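搜索产品、配件或说明书
请输入关键词 搜索

Posero 保释报到终端

制造商：Brultum
适用单位：律师事务所、保释担保公司、法院附属的报到窗口

Posero 是一台放在柜台上的报到终端。当事人在审判以前获得保释，经常要按照法院规定的时间到指定地点签到。以前很多办公室使用纸的登记本，字迹不容易辨认，换班的时候也容易漏看。Posero 把每次报到记录成一条电子记录，同时打印一张回执，由当事人自己保管。

本产品不判断一个人有没有违反保释条件，也不计算保释金的数额。这些是法官的工作。终端只记录谁在什么时间来报到，以及当时由哪一位工作人员接待。

我们在 Ostcombe 的客户 Anca Ene 律师主要办理酒后驾驶和轻微伤害的案件。她给我们写信说，她最需要的功能是把同一位当事人的几个案件分开显示。一个人可能因为交通案件每星期报到，又因为另外一个案件不可以离开本郡。如果两种条件写在同一页上，接电话的人很容易说错。根据她的意见，现在的版本为每个案件建立单独的卡片，卡片上面写明案号、下次开庭时间和法院的特别条件。
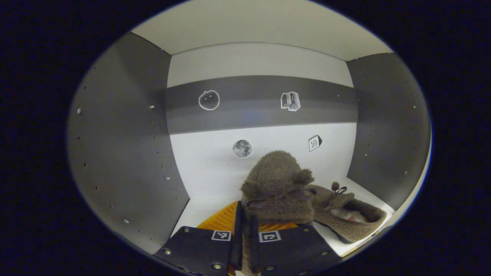
阅读时间：3 分钟

主要功能

报到登记。当事人输入自己的编号，工作人员核对身份证件，然后确认。如果没有工作人员确认，这条记录会标为“待核对”，不会算作完成的报到。

开庭提醒。系统可以在开庭以前发送短信。短信的内容由办公室自己编写，我们建议不要写罪名，有的当事人和家人或者同事共用电话。

条件变更。法院修改保释条件以后，旧的条件仍然保留在卡片里，用灰色显示，并注明停止使用的日期。律师准备减少保释金的申请时，可以把全部报到记录按照时间顺序打印出来，作为附件交给法院。

未成年人案件。这类卡片需要第二个密码才能打开，在普通的查询结果中不显示姓名。监护人可以陪同报到，监护人的姓名记录在备注栏。

技术数据

存储：本机可以保存超过 2,000 份案件卡片
备用电池：停电以后可以继续工作 8 小时
已结案件：90 天以后自动移到档案区，管理员可以延长
打印：热敏回执，黑色
连接：有线网络；没有网络的时候先存在本机，以后补传
界面语言：中文、英文、西班牙文

关于热敏纸需要说明一点：回执上的字时间长了会变浅，请当事人不要放在汽车里面，也不要贴在窗户旁边。如果回执需要交给法庭，请办公室另外打印一份普通纸的，并且盖章。

包装内容

终端主机一台，电源线，网线，一卷回执纸，管理员手册。柜台支架要另外订购，型号名称是 Forsyth。Forsyth 支架可以旋转，工作人员和当事人隔着柜台都能看到屏幕。请先量一下柜台边缘的厚度，太厚的石头台面不能使用夹子，只能用螺丝固定。

安装和培训

安装以前，请准备好现有当事人的名单。纸的登记本我们不代为录入，里面的内容属于律师和当事人之间的保密资料，应该由贵单位的人员自己处理。表格文件可以直接导入，但是请检查日期的格式，月和日写反了，提醒就会发错。

培训由 Fouad Hourani 负责，可以到现场，也可以通过视频。他通常会要求接待人员和律师助理都参加，这两个岗位看到的页面不一样。培训结束以后，贵单位会收到一份写好的操作顺序，可以贴在柜台后面。

常见的疑问

当事人迟到了怎么办？终端会记录真正的到达时间，不能改成规定的时间。工作人员可以在备注里写原因，比如公共汽车停驶，或者医院的预约。备注写完以后不能删除，只能增加新的备注。

能不能把记录自动发送给法院？目前不能。各个法院接收文件的办法不相同，我们不希望有一份没有律师看过的记录直接进入案卷。

担保公司和律师能不能共同使用一台终端？技术上可以，账户是分开的，互相看不到卡片。但是请先确认当地的规定是否允许这样安排。

软件更新

当前版本发布于 2024年3月11日。这次更新修改了回执上案号的字体，也改正了一个错误：以前当事人改姓以后，旧的报到记录有时候查不到。下一次更新计划在八月，内容包括更大的按键和朗读功能，给视力不好的当事人使用。

订购

价格按照终端的数量和培训方式计算，请联系 Brultum 销售部索取书面报价。询价的时候请写明办公室的地点、每天大概的报到人数，还有是否需要 Forsyth 支架。已经购买旧型号的客户可以保留原来的电源线，其他的配件不能通用。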